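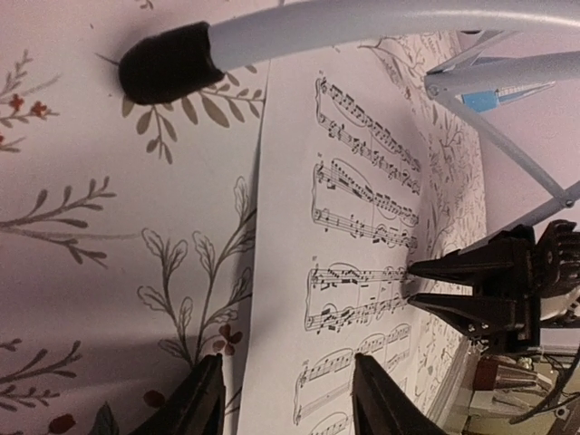
Sheet music handling with a two-arm Fusto setup, seen from the wrist camera of one arm. A folding metal frame stands at the top.

Skarka opens orders for Fusto two-arm kit for light tabletop work

Astham, Wed 8 April – Skarka today opened orders for Fusto, a two-arm robot kit for handling paper, small folding items, clips and other light objects on an ordinary table. The kit is sold to research labs, teaching departments and small workshops that want to record and repeat manual tasks without building a workcell from separate parts.

Fusto has been in use at eight sites since January under an early access program. Changes requested by those sites, mostly to the cable routing and the finger mounts, are included in the version now on sale.

What is in the kit

Each Fusto kit contains two arms with two-fingered grippers, a small camera for each wrist, a control box, power supplies, table clamps and a set of spare fingers. The fingers are black, tapered toward the tip and held on by screws, and can be changed with the hex key supplied. The arms clamp to any table with a straight edge and a top that does not flex under load. Buyers supply their own computer.

The wrist cameras look out past the fingers, so that the operator and the software both see the object from close up while the arm is moving. When the two arms work near each other, each camera can also pick up the other gripper. Skarka recommends keeping both wrist views open on screen during setup.

Single sheets and patterned surfaces

A large part of the early access work dealt with thin, flat objects. A loose sheet of paper gives a gripper very little to hold, and printed pages are harder still for software that looks for edges. Sheet music was one of the materials chosen for the task library because the page carries dense black lines from side to side. Tasks are also run over printed table coverings, including floral and leaf patterns, as well as plain ones.

The library supplied with Fusto has 225 recorded tasks. They include sliding a sheet across a table, turning it, setting a page on a stand, and placing and removing small plastic clips. Each task comes with the arm movements, the wrist video and a short text file listing the objects used. Customers can add their own tasks in the same format. Skarka does not claim that every task will run unchanged on a customer's table, and the manual has a chapter on adjusting them.

Software

The control software was written by Rissanen, which also handles updates. It runs on Linux, and a Windows version is in testing. Recording is started and stopped with a foot pedal or from the keyboard. Recordings are stored on the customer's own computer, and no account is needed to use the kit.

A new speed limit setting holds both arms to a slow pace whenever the grippers are close together. It is switched on by default. Users who turn it off will see a notice on screen until it is turned back on.

Service and training

All kits come with a one-year warranty on the arms, cameras and control box. Fingers are treated as wear parts and can be ordered in packs. Skarka repairs arms at its shop in Astham and lends a replacement arm for repairs expected to take longer than a week. A one-day setup class is offered at the same address and can also be taken by video.

Availability

Orders can be placed through the Skarka website or by purchase order. The first production run is 238 kits, and shipping will follow the order in which payment is received. Early access sites can exchange their kits for the current version at no charge. Requests for a demonstration should state the table size and the kind of objects to be handled.

About Skarka

Skarka designs and assembles small robot arms and grippers in Astham. It has delivered more than 408 arms to date.

Media contact: Skarka press office, Astham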